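Dark sink next to a white counter – limescale?

pranab_w
29/04/2019
We're replacing the counter in our small kitchen and keeping it white. My wife wants a dark gray sink set into it. Our water is hard. Does the dark color show every spot?

Rotodetti
Yes. I had one for five years and wiped it down every night. Went back to stainless.

VimalaK
I disagree. Ours is dark gray and a wipe twice a week is enough – vinegar if it gets chalky. Coffee stains on the white counter bother me more. The pot normally lives on the burner because there is so little space between that and the sink.

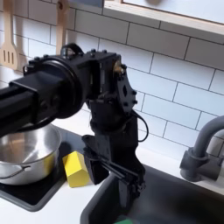

Our counter, with the sink at lower right

pranab_w
Thanks, that's the same gray. Is the gap wide enough to put a hot pan down?

VimalaK
A small one, on a trivet. I drain pasta straight into the sink, so I like having it close.

Rotodetti
Too close for me. I'd want 19 inches at least. And vinegar took the finish off mine, so check the care sheet first.

pranab_w
Will do. The counter gets measured in November, so I have time to look at samples.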